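Hirulico Hand-Held Gripper Pair, Build Kit

Workshop builds / Grippers / Hand-held

Part no. 2573
Status: in use, plans open to members and visitors
Build time: one long weekend for the pair, plus printing
Skill level: you should be comfortable with a soldering iron and small screws

The Hirulico is a pair of grippers you hold one in each hand. You squeeze, the fingers close, and the position of the fingers goes down a cable to whatever you have plugged in. We use them to show a robot arm how a job is done before the arm has to do it. They also work well as plain input devices for anyone who wants to test a finger design without tying up an arm for the evening.

The design started as the Plunden single gripper, which some of you built last February. The Plunden worked but the handle was too thick for small hands and the finger mounts cracked at the screw holes. The Hirulico keeps the same trigger spring and the same cable connector. Everything else was redrawn.

What is in the kit

Two handles with triggers, left and right
Two finger sets, dark plastic, screw mounted
Black rubber pad stock, enough for two full changes
Top bracket, small
Top plate, large, with extra holes
Two cables with strain relief, black
Screw pack
Printed wiring sheet

The kit does not include a controller board. Most people here use the Prerar board because the shop keeps a drawer of them. Any board with two analog inputs will do, but you will have to make your own connector.

Fingers and pads

The fingers take the most abuse and are made to be swapped. Take out the screws, slide the old finger off, slide the new one on. Do not use thread lock. The plastic is softer than it looks and the threads will come out with the screw.

Pads are cut from flat stock and glued to the inner face of each finger. Cut them slightly long and wrap the extra around the front. The edge along the top is where they start to lift. A pad with a ragged edge can stay on for practice on a bare table, but change it before working with thin parts, where a loose flap can get under the part and throw off the grip. Clean the old glue off with alcohol and let the plastic dry before you put on the new pad.

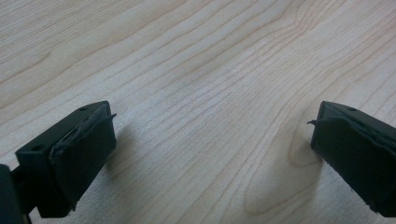
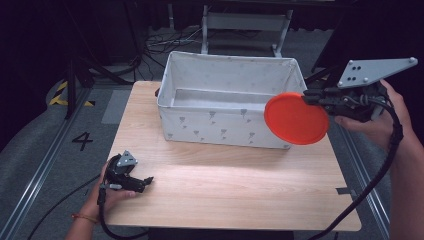
Öztürkmen Shared Workshop — Robotics Bench Group

Top bracket or top plate

Either one fits either handle. The small bracket is lighter and easier on the wrist over a long session. The large plate has more holes, so you can bolt on a sensor or a marker without drilling. Mixing them is fine, with the plate on the hand that does most of the picking up. If you add weight to the plate, keep it back toward the handle. Weight out over the fingers makes the tip dip when you let go of a part.

Cables

Each cable leaves the back of the handle and should have enough slack to reach the floor and come back up. Too short and it pulls against your forearm when you reach across the table. Too long and it gets under your feet. Ours are cut at 2000 mm, which suits the low table. If you work standing at the tall bench, order the longer set.

Tape the cable to the floor if people will be walking behind you. Leave the table end free.

Getting started

Plug in both grippers before you power up the board. The board reads the open position at startup, so keep both triggers released until the light goes steady. If a gripper reads half closed when it is open, unplug it and start over.

For a first job, pick something flat with a clear edge, such as a plastic lid, and move it from the table into an open-topped bin. Soft-sided fabric bins are forgiving if you bump the rim. Pinch the lid by the edge, lift, carry it over and let go. Park the other gripper low over the table with the fingers open. Do that until it feels boring and then record. A set of 60 good runs has been enough for our arm to pick up a simple move like this one, though a different arm may want more.

Setup 301 in the shop folder has the settings for this job.

Known problems

The trigger squeaks when it is new. A drop of dry lube on the pivot fixes it. Do not use oil, it gets on the pads.

The left handle was printed with the cable exit a little too tight in the first batch. Open it up with a round file.

Fingers from the Plunden do not fit. The screw spacing is different — please stop forcing them.

Spare parts

Finger sets, pads, cables and both top pieces can be ordered one at a time. Handles come in pairs only. Print files are in the shop folder under the part number. If you change a file, save it under a new name and leave a note on what you changed.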